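Lista de revisión — sala de cromos y expositores, mercadillo de intercambio de febrero
Club de coleccionistas de béisbol Previlberg
Revisa: la de siempre. Copia a Shalini Negi y a Dronda (alquiler de mesas).

Empecé a las 8, puertas a las 10. Voy rápido, perdonad la letra y lo demás.

1. ACCESOS Y SALIDAS

1.1 Puerta principal abre hacia fuera y sin llave por dentro — OK
1.2 Salida trasera despejada — NO. Cajas de álbumes de Indetti apiladas delante. Avisado, las movieron a las 8:40. Vuelvo a mirar y OK.
1.3 Pasillo central, ancho suficiente para silla de ruedas — OK justo. Si alguien saca una silla al pasillo ya no.
1.4 Rampa lateral — OK, falta la tira antideslizante del final. Pendiente desde el otoño.
1.5 Luces de emergencia — probadas con el botón. Una no enciende, la de encima de los baños. Pasado el aviso al local.

2. AFORO

2.1 Cartel de aforo visible — OK. 300 personas.
2.2 Contador en la puerta — OK, pero sin pilas de repuesto. Comprar.
2.3 Cola de firmas separada de la cola de entrada — A MEDIAS. El año pasado se juntaron las dos y aquello fue un tapon. Pedí cinta y me dieron la mitad de la que hace falta. La ponemos solo en la esquina.

3. MESAS Y TABLEROS

3.1 Patas bloqueadas — OK menos la mesa 12, el pestillo no agarra. Retirada. El vendedor de ligas menores pasa a la fila del fondo, ya lo sabe y no le hace gracia.
3.2 Cantos y superficies sin astillas — OK. Pasé la mano por todas. Una con el canto levantado, lijada y cinta encima. Para la próxima que Dronda la cambie.
3.3 Peso máximo por mesa, 30 kg — varios pasados. Las cajas largas de cromos sueltos engañan, parecen nada y pesan una barbaridad. Al suelo, debajo de la mesa, nunca en el borde.
3.4 Manteles sin arrastrar — OK tras recoger unos cuantos con pinzas.
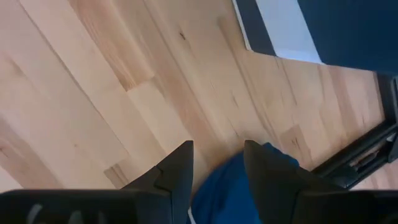
Dice Shalini Negi que lo de los 30 kg hay que ponerlo en la hoja de inscripción, en grande, y que no vale con decirlo el mismo día cuando la gente ya ha descargado el coche. También que la mesa retirada se descuente de la factura de Dronda.

De acuerdo en las dos. Lo de la hoja lo cambio yo esta semana. Lo de la factura que lo hable ella, que a mí no me cogen el teléfono.

4. VITRINAS

4.1 Cristal sin grietas — OK
4.2 Cerraduras — 2 no cierran. Una es la de los equipos desaparecidos de la liga de la costa, que es justo la que lleva los cromos buenos. Cambiada por la de repuesto. La otra se queda con programas de partido y folletos, sin nada de valor.
4.3 Vitrina alta fijada a la pared — OK, tirón con las dos manos y no se mueve.
4.4 Focos de dentro — APAGAR. Calientan y los cromos de los setenta se curvan. Ya pasó con una serie completa en blanco y negro, no hace falta repetir.
4.5 Llaves en un solo llavero, con etiqueta — ahora sí.

5. ELECTRICIDAD

5.1 Regletas no encadenadas — NO. Puesto de Huang, tres enganchadas una detrás de otra para la lámpara, el datáfono y el cargador. Quitadas. Se le da un enchufe de pared propio.
5.2 Cables pegados al suelo donde cruza gente — OK, repasar a mediodia porque la cinta se suelta.
5.3 Cuadro accesible — OK. No colgar camisetas delante, por favor.

6. BATES, BOLAS Y DEMÁS MATERIAL

6.1 Bates tumbados o en soporte — en un puesto estaban de pie contra la pared. Tumbados ya.
6.2 Nada de probar el swing dentro — cartel puesto. Lo ponemos todos los años y todos los años hay uno.
6.3 Bolas firmadas en cubo cerrado — OK
6.4 Jaula hinchable para los críos — NO SE MONTA. Sin certificado de anclaje no. Lo siento.

7. INCENDIOS Y BOTIQUÍN

7.1 Extintores con la revisión en fecha — OK, mirados uno por uno.
7.2 Cartón y embalaje fuera de la sala — a medias, queda un montón tras el escenario. Lo sacan antes de abrir o lo saco yo.
7.3 Botiquín completo — faltan tiritas y guantes. Los cortes aquí son siempre con el borde de las fundas rígidas y con cúters. Comprado en la farmacia de la esquina, ticket en la carpeta.
7.4 Persona con primeros auxilios en sala — OK, mañana y tarde.

8. CIERRE

8.1 Nadie recoge antes de la hora. Los que desmontan pronto llenan el pasillo de cajas con público dentro.
8.2 Vitrinas vacías antes de moverlas.
8.3 Última vuelta con luces encendidas, mirar debajo de las mesas. La otra vez apareció una caja entera de repetidos.

RESULTADO: se abre. Pendiente: luz de los baños, tira de la rampa, cerraduras de las dos vitrinas, canto de la mesa. El domingo paso otra vez a ver que se han llevado todo y devuelvo las llaves.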